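Ratel Two-Arm Tabletop Station
Shared Equipment - Rurnarwood Workshop

Equipment home | Booking | Training | Build notes

Status: available to trained members
Location: main hall, robotics area
Station lead: Hatsue Ebihara
Page last revised: 28 October 2018

Overview

The Ratel station is a member-built robot workcell for learning and practicing two-handed tabletop tasks. It was designed and assembled in the workshop by members of the Mahasneh build group and is now maintained as shared equipment. Any member who has completed the station induction may book it for personal projects, and the drawings and control software are held in the members' library for those who wish to build a similar unit at home.
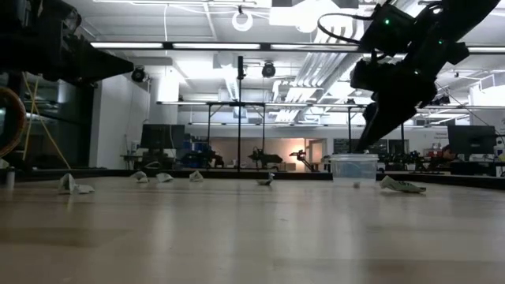

Bookings are made in blocks of four hours. A member may hold no more than two future bookings at one time. Blocks that have not been taken up within 21 minutes of the start time are released to the waiting list.

Construction

The work surface is a wooden top carried in a black aluminum extrusion frame. Two black arms are mounted on opposite sides of the table and face each other across it, so that an object may be passed from one to the other or held by one arm while the second works on it. Each arm ends in a two-finger parallel gripper.

The extrusion was cut and drilled in the metal shop in August. Members copying the design should note that the arm mounts must be squared to the frame before the top is fastened down. On the first assembly this order was reversed, and the left mount had to be removed and fitted again. The corrected sequence is given on sheet 8 of the drawings.

Payload and reach depend on the joint settings loaded at startup. The default file, prepared by Tarek Rizk, limits both arms to reduced speed. Members may request the full-speed file from the station lead after a supervised session.
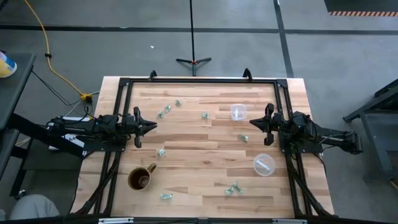 Practice tasks

A set of small household items is kept with the station - clear plastic bowls, a mug and a supply of wrapped and crumpled pieces for pick-and-place work. The usual first exercise is to collect the scattered pieces into a bowl using one arm only. The second exercise repeats this with both arms sharing the surface. Members may bring their own objects, provided that these are dry, unbreakable or of no value, and light enough for the gripper.

Gripper fingers

The fingers are black and taper toward the tip, a shape chosen for picking small items from a flat surface. They are treated as consumable parts. Replacement pairs are stored in the Tirstead cabinet under part number 178, and the member who fits a new pair must enter it in the station log and run the zero-position routine before the next task.

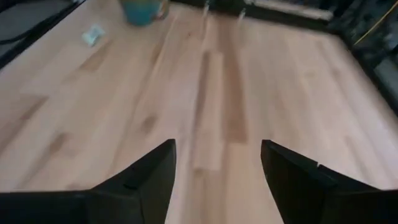
Fingers of a member's own design may be fitted during a booking. They must not extend the overall length of the gripper, and the standard pair must be put back at the end of the block.

Conditions of use

Both arms must be stopped before any person reaches over the table. Power and signal cables are to be left as routed - please report a loose connector and do not attempt to move it. The top is to be cleared at the end of each booking and the arms returned to the rest position.

Faults should be reported through the equipment desk, marked "Ratel". Requests for induction may be sent to the same address.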